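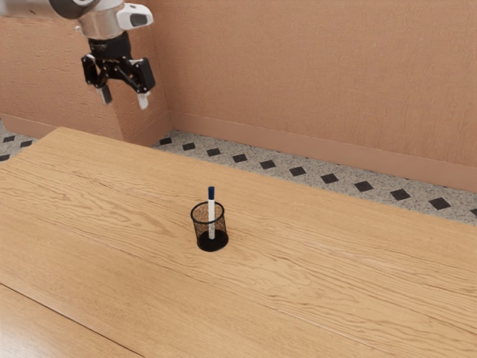
Refinishing a tabletop: oil or poly?
Posted in November by tultari_8

I sanded mine to 80 and then 400. Can I oil it now?

benchdog9: You skipped too many grits. Go back and do 150.

Stougaard: Disagree. Wipe it with mineral spirits and look for scratches first.
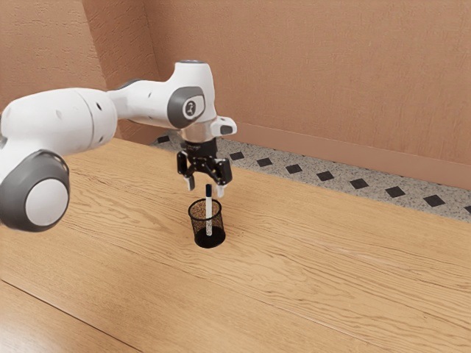 If you don't see any, oil it. Two thin coats.

benchdog9: Oil won't hold up to coffee. I'd use poly.

tultari_8: Going with oil.

Contact | © Bralton Woodworking Forum | Back to top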